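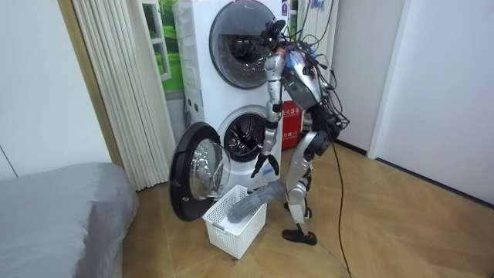

Stilska Laundry Set, version 3
README for buyers, testers and people who received the set with a loan robot

Prepared by Justetix, Devusstead office
Last edited Wednesday, November 14, 2018

What this is

Stilska is a set of recordings and a small software kit for teaching a humanoid robot to unload a front-loading washing machine at home. We sell it together as one product. You can use the recordings without the software, but the software expects recordings in our layout, so please read the part on folders before you move anything.

The set covers one job only: the door of the machine is open, the laundry is in the drum, and a basket or a tray is on the floor. The robot must take the laundry out and put it down. Folding, sorting by colour and choosing a washing program are not included. Some customers asked us for folding. We have no plan for it in this version.

What is in the box

The drive contains 494 recorded runs. Of these, 215 were made with the two-finger gripper and the rest with the five-finger hand. Each run has its own folder, with the video files, the joint positions of both arms and both legs, and a short text file called notes.txt. The notes are written by the operator in simple English and they are not always complete. If a note says only "ok", it means that the operator had nothing to add.

You will also find:

the player, for looking at a run on an ordinary computer
the converter, for changing joint names to those of your robot
a licence card, which you must keep with the drive
a printed sheet with the meaning of the error codes

The printed sheet is from May and has one mistake. Code 12 is described as "arm too warm", but it should be "arm too far". The file errors.txt on the drive is correct.

How the runs were made

All runs were made by remote operation. The operator stands in another part of the room and moves the robot with hand controllers. The legs are balanced by the robot's own controller, and the operator can only ask for a step forward, back or to the side.

The rooms are furnished like a flat. There is normal furniture near the machine, and the robot has less space than in a laboratory. We prefer it like this. A robot that learned to unload a washer with two metres of free floor on every side will have trouble in a real home.
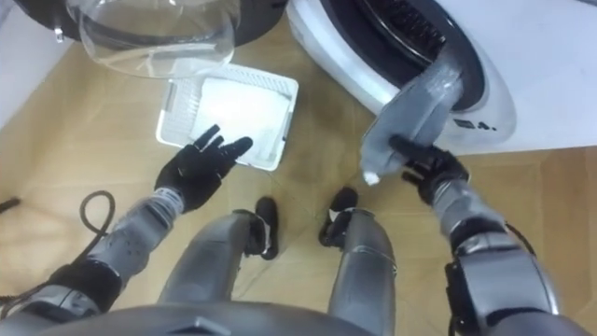
Most of the difficulty is in the last part of the pull. A thin item, for example a bag or a sleeve, comes out of the drum easily in the beginning and then the lower end can catch on the rubber. The operators were told to stop pulling when they felt this, lower the hand a little, and pull again at a smaller angle. In the joint files you can recognize this as a short pause with a drop of the wrist. Please don't cut these pauses out when you prepare your training data. One tester did so, and his robot tore a pillow case.

The second difficulty is the door. When it is open it takes a lot of the floor space in front of the machine, and it is easy to put a foot or an elbow against it. The player can mark every run where the force on an arm went over the limit. Use the option "show contact".

Cameras

There are two kinds of view. One is from the head of the robot and looks down to its hands and feet. The other is from a fixed camera in the room. The two are saved with the same clock, but older runs can have a small shift between them. The converter corrects this if you answer "yes" to the second question.

In the fixed view the robot's own body often hides one arm. For training we advise to use the head view first and to keep the fixed view for checking.

Folders

Do not rename the run folders. The player finds a run by its folder name, and a renamed run will not open. If you need your own names, write them in the file labels.txt, one on each line. Labels can have up to 100 characters, with no commas.

Known problems

The colour of the video is different between some runs, because the lights of the room were changed. We did not correct it.

Cables from the robot's back lie on the floor in many recordings. If your robot has a battery, your model may still learn to step as if a cable was there.

White items on a white tray are hard for the automatic labels. Check them by eye.

The player closes without a message if the drive is full.

Which robots it works with

We tested the converter with our own loan robot and with the Kahraman arm kit on a fixed stand. With the arm kit, only the upper body data is used and the leg files are skipped. For other robots you have to write a joint table yourself. An empty table with comments is in the converter folder.

Loan, return and support

The loan robot goes back to Devusstead in its own case. Take the gripper or hand off before you close the lid, and put it in the smaller compartment. Support is by e-mail, in English, on working days. Please write the run number and the error code in the first line of your message.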